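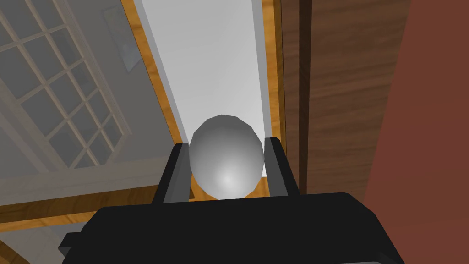
Wrist cam, sim. Egg between the fingers, window and dark wood panel (door?) behind.

24 February 2021, Custstead shop, back bench

Sim day for the Kabbaj build. Real arm still in pieces, waiting on the Devow bearings, so all of this is in Jastari.

Egg mesh is the low poly one, you can see the facets along the top. Contact normals probably jumpy because of it. Want to swap in the smoother mesh but it slowed everything to a crawl in August and I never wrote down why. Check.

Grip force limit now 14 N, was 40 (!!). 40 was left over from the clamp test. Do NOT copy that config to the real gripper.

Close speed down to 10 mm/s for the last bit of travel. Finger pads still have the default friction, havent measured the rubber we bought.

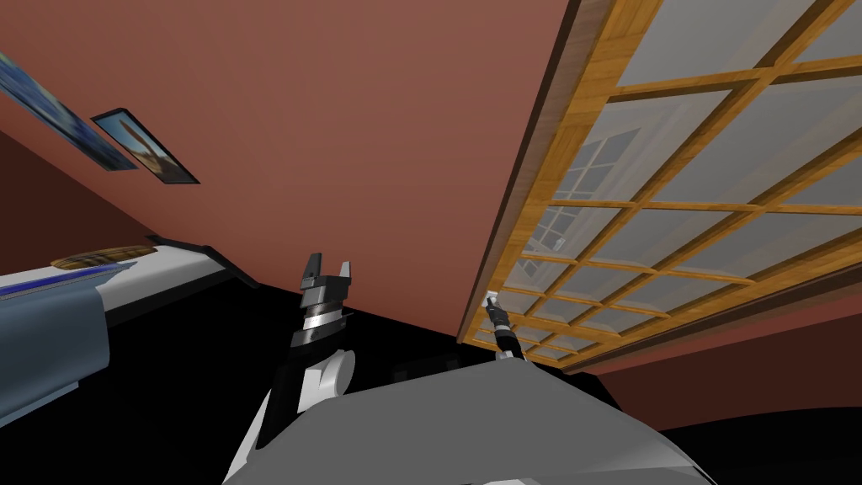 Body view, left gripper open. Right arm over by the window.

Room is the stock bedroom one. Floor comes up plain black, texture path broken or missing, didnt chase it. Doesn't touch the physics so low priority.

Right arm: no task assigned yet. Want a parking pose for it before we run both together, elbow clearance to the torso is only 3 cm in the model and I dont trust the shell dimensions. Somebody measure the printed one pls.

Wrist cam again with the jaws open: 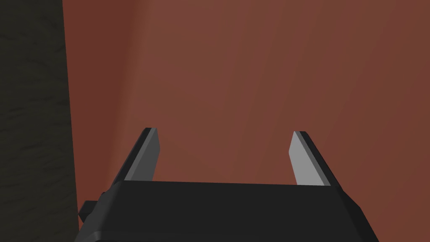
Open width still hardcoded in two places. Moved one to the config file, other one is burried in the reset script. Fix before anybody changes fingers.

Next
- rubber friction, spring scale is in the top drawer
- reset script
- floor texture if bored
- order more M3 inserts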